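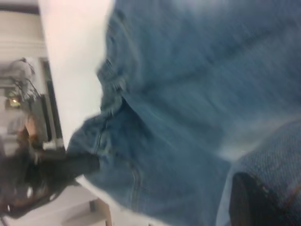

Short en denim à taille élastiquée, modèle Jurby
Vêtements enfant > Bas > Shorts
Marque : Bevetti
Référence : JUR-81
Disponibilité : en stock

Présentation

Le Jurby est un short à enfiler en denim bleu clair, destiné à l'enfant. La ceinture est élastiquée sur tout le tour et froncée à la couture. Le modèle ne comporte ni bouton métallique ni fermeture à glissière. Le délavage est localisé : une zone claire sur chaque jambe, à contour fondu, sur un fond bleu moyen plus soutenu le long des coutures. Les surpiqûres sont réalisées au fil ocre orangé.

Le patron a été établi par Noémie Delorme et repris pour la saison en cours avec une fourche rallongée. Les références antérieures à cette reprise portent le suffixe A et ne sont plus fabriquées.

Caractéristiques techniques

Armure : sergé
Composition : 98 % coton, 2 % élasthanne
Coloris : bleu clair délavé
Ceinture : élastique cousu, fronces réparties
Poches avant : deux, ouverture courbe
Surpiqûres : fil polyester, ton ocre orangé
Bas de jambe : ourlet double piqûre
Finition intérieure : surjet trois fils
Entretien : 30 °C, programme normal, sur l'envers
Séchage en machine : déconseillé
Repassage : température moyenne, hors ceinture

Le délavage est obtenu pièce par pièce. L'étendue et l'intensité des zones claires varient d'un exemplaire à l'autre, ainsi que d'une jambe à l'autre sur un même exemplaire. Ces écarts n'ouvrent pas droit à échange au titre de la non-conformité.

Mesures à plat

Les mesures sont relevées vêtement posé à plat, ceinture au repos, sans tension. La tolérance de confection est de 1 cm sur chaque cote.

Taille 4 ans : ceinture 22 cm, longueur côté 27 cm, entrejambe 10 cm
Taille 6 ans : ceinture 23,5 cm, longueur côté 29,5 cm, entrejambe 11 cm
Taille 8 ans : ceinture 25 cm, longueur côté 32 cm, entrejambe 12 cm
Taille 10 ans : ceinture 26,5 cm, longueur côté 34,5 cm, entrejambe 13 cm

Tour de taille maximal admissible, élastique tendu, en taille 10 ans : 61 cm. Au-delà, l'élastique travaille en limite d'allongement et se déforme prématurément. Pour un enfant situé entre deux tailles, retenir la taille supérieure.

Article associé : Zalgate, maille côtelée

Le Zalgate est proposé dans la même gamme de tailles. Il est confectionné dans une maille à côtes fines, coloris gris anthracite. La surface marque peu au pliage, mais les côtes s'écrasent sous une charge prolongée : ne pas le stocker en bas de pile. L'article est vendu séparément et ne figure pas dans le lot décrit plus bas.

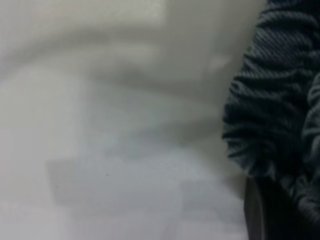 Tissu à côtes fines, coloris gris anthracite.

Entretien de la maille : 30 °C, programme délicat, essorage réduit, séchage à plat. La maille et le denim ne doivent pas être lavés ensemble avant le troisième lavage du denim. Le coloris anthracite masque le dégorgement de l'indigo sans l'empêcher, et les pièces claires de la même charge le reçoivent.

Consignes de pliage du short

La ceinture froncée crée une surépaisseur qui déséquilibre les piles. La méthode suivante, rédigée par Florian Jacquet pour la mise en rayon, convient également au rangement domestique.

Poser le short à plat, face avant visible, les deux jambes côte à côte. Lisser le tissu depuis la ceinture vers le bas des jambes, à la main. Ne pas tirer sur l'élastique pendant cette opération : les fronces se redistribuent mal et la ceinture prend un angle.

Rabattre une jambe sur l'autre selon l'axe de la fourche, puis aligner les ourlets. La pointe de fourche forme un triangle en saillie, à rentrer vers l'intérieur.
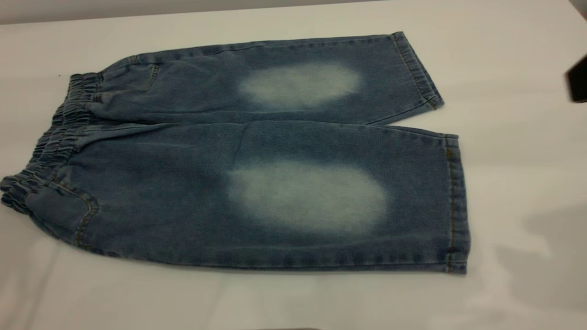

Replier ensuite le bas des jambes jusqu'à mi-hauteur, puis ramener la ceinture par-dessus. L'élastique se trouve alors sur le dessus du pli et n'est pas comprimé. Dans une pile, alterner l'orientation des ceintures, une à gauche, une à droite. Une pile ne dépasse pas 5 pièces en tiroir. En rayonnage ouvert, la hauteur est laissée à l'appréciation du magasin.

Pour un rangement vertical, effectuer un pli supplémentaire en trois. Le sergé a assez de tenue pour rester debout en taille 6 ans et au-delà. En taille 4 ans, le paquet s'ouvre et doit être calé.

Conditionnement

Unité : pièce pliée, étiquette carton au passant intérieur, sans cintre.
Lot revendeur : dix pièces d'une même taille, sachet papier.
Masse d'une pièce en taille 8 ans : environ 190 g.

Les lots sont indivisibles. Le réassort s'effectue à la taille et non à l'assortiment. Les commandes saisies avant 14 h sont préparées le jour même.

Défauts admis et défauts refusés

Sont admis : irrégularité des zones délavées, légère variation de teinte entre deux bains, fronces inégalement réparties au premier déballage.
Sont refusés : surpiqûre interrompue, élastique vrillé dans la coulisse, ourlets de longueur différente, poche non prise dans la couture de ceinture.

Toute réclamation est adressée à Siham Tarawneh, service qualité, avec la référence, la taille et le numéro de bain imprimé au dos de l'étiquette de composition. Sans numéro de bain, le dossier est traité sur retour physique de la pièce.

Produits de la même série

Marty, pantalon long, denim brut, taille réglable
Zalgate, maille côtelée, gris anthracite
Jurby A, fin de série, tailles 4 et 6 ans uniquement, jusqu'à épuisement

Fiche mise à jour en mai. Rédaction : Khrystyna Nazarenko.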